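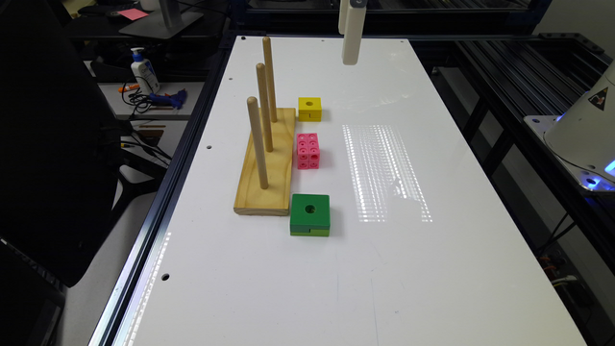 My kids lost the rings off ours inside a week, was the first comment when I said I'd be reviewing a peg stacker, so let's start there. Yes, the pieces walk. Block stackers always do. I've had the Oserholm three-peg set since August and a full set is still a full set, but only because I tip the lot into a lunch box at pack-up. There's no bag supplied. For the money there should be a bag.

Right, the set. Pale wooden base, long and narrow, three dowels in a row, coloured wooden blocks with a hole through to drop over them. Yellow one small and chunky, green one wider and flatter. No instructions in mine beyond a folded card, and you don't need that either.

Good bits first, I'm typing this on my lunch.

The colours. Proper solid colour, not the washed-out stuff everyone is doing at the moment (beige toys, enough already). You can say "pass the green one" across a table and get the green one.

The feel. Dowels are nice and smooth, no splinters, and I've run my thumb up and down all three plenty of times. The blocks are a good handful for a three-year-old, and the small yellow one still gets picked up fine by littlies who grab with the whole fist.

The slits. Blocks have a narrow slit down the front face. No idea if it's for the look or the wood. Kids post paper in them. Mine also poke the corner of a sticker in and then it's there for good, have tweezers handy.

Not so good. One of my dowels leans a bit. Front one, tips to the left. Blocks still go on but it bugs me every single time I look at it. I wrote to Holik, who I bought it from, and they offered a new base if I posted the old one back at my own cost. Didn't bother. Dab of PVA is on the list for the school holidays.

Also the base is light. A keen kid yanks a block up and the whole thing comes along for the ride. I put a square of that grippy drawer liner under it, sorted, but again, extra.

Mixing it with other gear: works well. We put snap cubes with it, the little plastic interlocking ones with the dimples and square sockets. A pink lump of those next to the wooden blocks gives you a sorting game straight off. What goes on a peg, what doesn't, why not. Ten minutes of peace. The snap cubes are from an old Okeke tub of 100 and they have outlived two stackers already, so if you're only buying one thing buy those.

On a plain white surface the colours really pop by the way. On our patterned rug the kids lose intrest much faster.
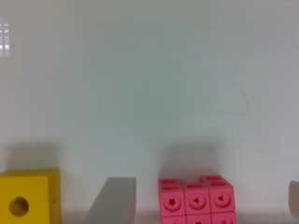

Grey pieces are the ones mine never touch, a reader wrote under my last review, and would I please say whether the odd shapes are worth having at all. Fair question. Sloping grey block in with the bright ones, it does get left till last. Then somebody uses it as a ramp and it's the best thing in the box for a whole afternoon. I wouldn't pay extra for angled pieces. Wouldn't chuck them out either.

The yellow cube gets the most use by a mile. Hole on the side, stick a finger in, puppet. Stand it up again, house. I've also had it handed to me as a cup of tea more times than I can say.

Wear and tear: it gets used most days, wiped with a damp cloth, never soaked. Colour's holding. Corners still decent. Ask me again in a year.

Versus the Cullholm one, which a few of you asked about: Cullholm is heavier and stays put on the table, but the pegs are short and kids are done with it in two goes. I'd still take the Oserholm. Tall pegs are more fun, there's a proper clunk when the block gets to the bottom.

Would I buy agian? Yes, on sale. Full price, hmm, only if they fix that dowel and chuck in a bag.

Four stars. Half a star off for the lean, half for the postage business.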